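**Sealing old interior brick, or leave it alone?**

**hdhillon_stinton** 
Posted Fri 15 October

We took over the second floor of an old building in Stinton last year and one long wall is bare red brick. The previous tenant had the plaster taken off. It looks good but it sheds. Every morning there is fine red dust on the baseboard and on anything stored near the wall, and the mortar comes off on your sleeve if you lean on it.

The room is heated, the wall is an outside wall, and there is no drywall or insulation on it. The area is 395 square feet. I have a quote from one contractor to spray two coats of a clear acrylic sealer. My business partner, Pramila Pathak, wants to leave it as is and vacuum. I would like to hear from people who have done it one way or the other.

---

**mortar_and_mud**

How old is the building? If it is before 1920 or so, the mortar is probably lime and the brick is soft. Acrylic on soft brick on an outside wall is asking for trouble. Moisture gets into the wall from the weather side, moves inward in the winter when you run the heat, and stops behind the film. Then the face of the brick pops off. I have repaired two of those walls and you can't put the face back on.

---

**Kausar R.**

I have to disagree with the above. We put a water-based matte acrylic on our dining room wall and it has been fine for six winters. No flaking, no white marks, no dust. It was the best money we spent on that house. People online repeat the popping thing a lot.

---

**mortar_and_mud**

Inside wall or outside wall?

---

**Kausar R.**

It was the chimney breast and the wall next to it, so inside I guess. The chimney part goes through the roof though.

---

**mortar_and_mud**

Then it is a different wall from the one he is asking about. Heated space on both sides, no rain on the back. You could put almost anything on it.

---

**savita_n**

Before anybody picks a sealer, find out what is shedding. Run your thumb over the brick, then over the joint. If the dust is mostly tan or gray and gritty, it is the mortar, and sealer is only going to glue the crumbs down for a couple of years. If it is red and fine, it is the brick.

When they took the plaster off they may have gone at it with a wire wheel or a blaster. That removes the fired skin and the brick underneath never stops dusting. Ask the landlord who did the work and how.

---

**hdhillon_stinton**

Built 1911 according to the lease. I asked the landlord's office and they say the plaster was taken off by hand and then "cleaned," no more detail than that.

I did the thumb test. Red from most of the bricks, and the joints drop sand in the lower three feet or so. Higher up the joints are hard. There is also a faint white bloom in the corner by the downspout.

---

**savita_n**

White bloom by the downspout means water. Fix that first. Go outside in the rain and look at the back of that corner. Check the elbow and the gutter above it. I would not put a product of any kind on the inside until that corner has gone a full season without new bloom. Brush off what is there with a dry nylon brush so you can tell if it returns.

Then have the lower three feet repointed with lime, not gray cement out of a bag.

---

**Kausar R.**

A full season is a long time to have dust all over a place of business.

---

**savita_n**

It is. Vacuum with a brush head, top to bottom, and most of the loose material is gone after three or four passes.

---

**OldTownHauwa**

Hauwa Adeleke here, I manage a building of about the same age. We used a mineral consolidant (a silicate type, not a film) on one stairwell and left the other alone. The treated stairwell stopped dusting within a month and you can't see that anything was done. It cost $171 in material for the one wall and I put it on myself with a masonry brush. Wear goggles and cover any glass, it etches.

Downsides: it can't be undone, and it darkened four or five patches where I went over the same place twice. Do a test square behind a cabinet.

---

**mortar_and_mud**

Agree with Hauwa. If something has to go on, silicate or plain limewash. Limewash will change the color, obviously.

---

**hdhillon_stinton**

No limewash, the red is the reason we took the place. This is the wall behind the white table. It's the upper half in question here, the bottom is behind the table from this side.
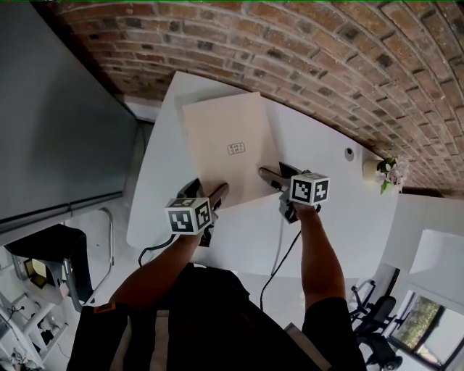 *Red brick behind the white table.*

---

**savita_n**

Hard to judge joints from that. If you can get a close one in daylight from the window side, with the light coming across the wall, the depth will show.

---

**Kausar R.**

Nice color. I would still seal it.

---

**OldTownHauwa**

Is that table white all year or do you wipe it down every day? Ours was pink by Friday until the stairwell was treated.

---

**hdhillon_stinton**

Wiped every morning.

Went out in the rain at lunch. The downspout elbow is split on the back side and the water runs straight down the brick. Landlord is sending someone. I have told the contractor no on the acrylic. He was not happy and said he has sprayed 75 walls without a callback.

---

**mortar_and_mud**

They call the next guy.

---

**savita_n**

Post again in December once the heat has been on a while. If the corner stays clean, start with the repointing and do Hauwa's test square after that. And keep the furniture a couple of inches off the wall so air gets behind it.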